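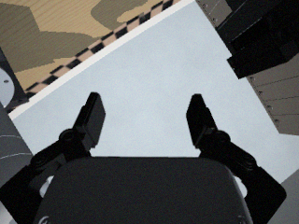

One reader of the first edition wrote to us that a chapter on looking after a parallel gripper was a waste of paper, as the thing either opens and closes or it doesn't, and when it doesn't you order another. We have kept the chapter, and made it longer.

Chapter 7
Setting Up and Looking After a Gripper Cell

7.1 Why "it opens and closes" is a weak test

The reader has a point as far as it goes. A two-finger gripper is one of the simpler things you will be asked to maintain. The fingers face each other across a gap, the linkages swing on their pivots, and the motion can be checked by eye in a few seconds. The trouble is how little those few seconds tell you. A gripper with worn pivots will still open and close. So will one with its pads glued on slightly out of line, or one bolted to the wrist with two screws tight and two finger-loose. All of these pass the test that most shops use, and all of them drop parts.

The cell we follow in this chapter belongs to Celora, a small maker of pump fittings, and was built by a contractor, Grirstead. It has one arm, one electric gripper of the Aigner type, and a flat table onto which fittings are placed for sorting. It was handed over in March with a one-page care sheet that read, in full, "Wipe down weekly. Inspect as needed." We would like you to distrust any sheet that says "as needed." It leaves the deciding to whoever is busiest.

7.2 What the log showed

Celora's staff kept a log of missed and dropped parts, mostly to argue with Grirstead over the bill. In the first 672 hours of running there were 88 drops. Grirstead blamed oily fittings. Celora blamed the software. Both were guesses, and the log as first kept could not settle the matter, as it gave a time and a part number for each drop and said nothing about the state of the gripper.

When the sheet was changed to record which finger the part slipped from, the answer was not long in coming. Most parts were turning toward the left finger before they fell. The left pivot had play in it that you could feel by hand with the power off, and the right one did not. Oil may have made things worse. We have seen no evidence either way, and neither had Grirstead.

7.3 Trusting the model

Many cells are now laid out on a screen first, and the drawn gripper is a useful thing to study. You can look along the fingers from behind the palm, as at the head of this chapter, and see how much open table lies between the pads before anything is gripped. You can find a reach problem early and cheaply.

What the model usually leaves out is wear. Unless someone has built slack into them, its pivots have none. Its pads stay as thick as the day they were drawn. Celora's model reported a clean grip on every fitting in the range throughout the period when the real cell was dropping them. The model was used twice in meetings as proof that the gripper was sound, and the left pivot went unchecked for a further 523 hours.

Treat the model as a record of what was intended. Then go and measure.

7.4 Before you start

The procedures in this chapter assume that the cell is locked out, that no part is held in the fingers, and that you have read the lockout steps in Chapter 3. An electric gripper may hold its grip when power is removed, or may not, depending on the drive. Find out which kind you have before you put a hand near it. Do not take the sales leaflet's word for it.

You will need:
a torque driver with the bits for your mounting screws
a feeler gauge set
a straightedge longer than the full finger opening
a paint marker
the log sheet from Appendix C (the Skurnetti layout)

Section 7.5 covers the mounting screws. Section 7.6 deals with pivot play, and takes up more than 40 percent of the chapter. Pad alignment comes after that, in Section 7.7, and should be left until the pivots are right. Pads lined up on a loose pivot will have to be lined up again.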